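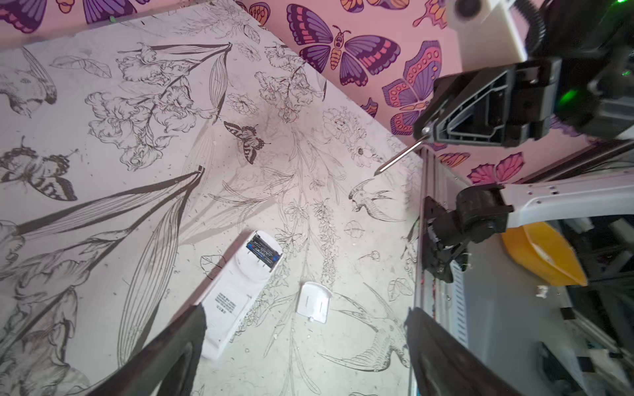
*Plollidex two-arm recording station on a printed tabletop, seen from a wrist camera.*

# Plollidex Two-Arm Recording Station

The Plollidex is a tabletop station for recording manipulation examples. An operator guides the arms through a task, the station logs what the arms and cameras did, and the result is saved as an episode your training code can read. It is sold by Akard as a complete unit or as a frame kit for labs that already own arms.

## What it records

Each episode holds:

- joint positions and gripper opening for both arms
- video from the wrist cameras
- the operator's commands, kept separate from the measured arm positions
- a task label and a free-text note
- a pass, fail or discard mark set by the operator

Video and joint data share one clock. Commands are stored as sent, with no smoothing. If you want them filtered, do it in your own pipeline.

## Frame and work surface

Arms mount to aluminum extrusion, so they can be moved along the rail and clamped again with a hex key. Recheck the arm positions in the setup screen after any move. Episodes recorded before and after a move are stored under different setup numbers.

The tabletop is left to the buyer. Plain tops are easier to start with. Patterned tops and busy walls are worth adding once the task records cleanly, as a policy trained over one plain surface often does poorly over another. Small white parts on a white printed top are a hard case, and we suggest keeping those episodes under their own label so they can be weighted separately.

## Recording a session

1. Power the arms and wait for the status lights to turn green.
2. Pick a task label or type a new one.
3. Place the objects. Change their position and angle between episodes.
4. Press the left pedal to start and again to stop.
5. Mark the episode. The right pedal discards it.

Episodes longer than 30 seconds are allowed but trigger a notice. For small-box handling, most operators finish well under that.

Keep failed attempts if the operator recovered from them. Discard the ones where the arms were bumped or the wrong label was set.

## Storage and export

The base unit stores episodes on a removable drive. Export runs from the Haldale desktop tool, which is included. It can split a set by task, operator or setup number and will list any episode with missing camera data. The tool reads drives from older Plollidex units, but older units can't read drives written by this one.

## In the box (complete unit)

- 2 follower arms with grippers
- 2 leader arms
- wrist cameras and cables
- extrusion frame, unassembled
- pedal set
- base unit with drive
- 3 spare pairs of gripper fingers

The frame kit has the extrusion, brackets, pedals and base unit only. Arm adapter plates are ordered separately. Ask for part 296 and tell us which arm you have.

## Care

Wipe the gripper fingers with a dry cloth. Check cable loops at the wrist for rubbing every month. Replacement fingers press on and need no tools, but the gripper has to be calibrated again afterward from the setup screen.

## Orders and support

Sales and quotes: Verna Marchetti, Akard

Setup help and repairs: Casimiro Iglesias, Figueroa service desk

The next batch of complete units ships in May. Frame kits are in stock.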